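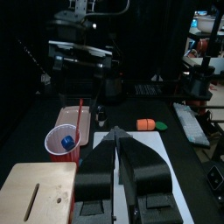
About Wultau

Last updated: June

Wultau makes and lends sets of small household things for sorting, stacking and putting away. We started with one shelf of cups and blocks in the back of a hardware store in Tarkamton. We now keep 72 sets in circulation and send them to preschools, day centers, occupational therapists and anyone else who has a use for them.

The company was started by Orestis Lazaridis, who had worked as a cabinetmaker and then as a classroom aide. The classroom had plenty of toys and very few ordinary objects. He began bringing in cups, bottle caps, straws and offcuts of wood from his own shop, and the children used them every day. The first set we sold was close to what he carried in his bag.

What is in a set

A standard set has 40 pieces. Most are things you would find in a kitchen drawer or a toy box: plastic cups, utensils, bottles and caps, a tray, play food such as a carrot, and wood blocks. Some of the blocks have a slot or a drilled hole. We cut those ourselves. Everything else is bought in, checked for sharp edges and washed before it goes in the box.

We also put in a flat white board. It gives people a place to work, and pieces are easier to see against it than on a dark table. Teachers tell us the board gets used more than anything else in the box.

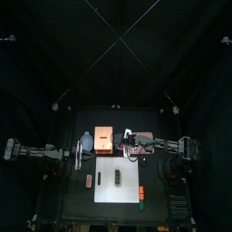
There are no instructions in a set beyond one card. The card lists the pieces and says how to wash them. We used to send a booklet of activities, and most of the booklets came back unopened – so we stopped printing them. If you want ideas, call us and we will talk through what other groups have done.

How lending works

A loan runs for one school term. You get the set in a lidded crate, use it, and return it with whatever is left. Small pieces go missing, caps most of all, and we don't charge for them. We do charge for the board and for the wood blocks, which take time to replace.

Groups that want to keep a set can buy it at the end of the loan. The loan fee comes off the price.

The Oravec set is our larger one, with pots, bowls and longer-handled utensils for adults and older children. Firnix is the small one. It fits in a shoulder bag and was put together for home visits.

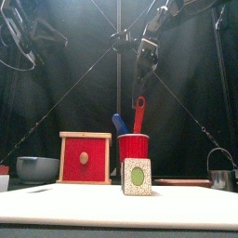
Colors are mixed on purpose. A cup might be red, with one red utensil and one blue one to go in it, so that people can sort by color or by kind and get different answers. We try to keep that mix when we restock. Suppliers change their colors without much notice, so your set may not match one you borrowed before.

Where we are

The workshop and store room are at 915 Mill Road, Tarkamton. You can pick up a crate from 9 in the morning until 4 in the afternoon. Please call first if you are returning more than one – the loading door is kept locked.

We keep 300 spare caps on hand, and you are welcome to take a few for your set when you stop by.

Related pages
Borrow a set
Piece list: Oravec
Piece list: Firnix
Washing and storage
Replacement boards and blocks
Contact us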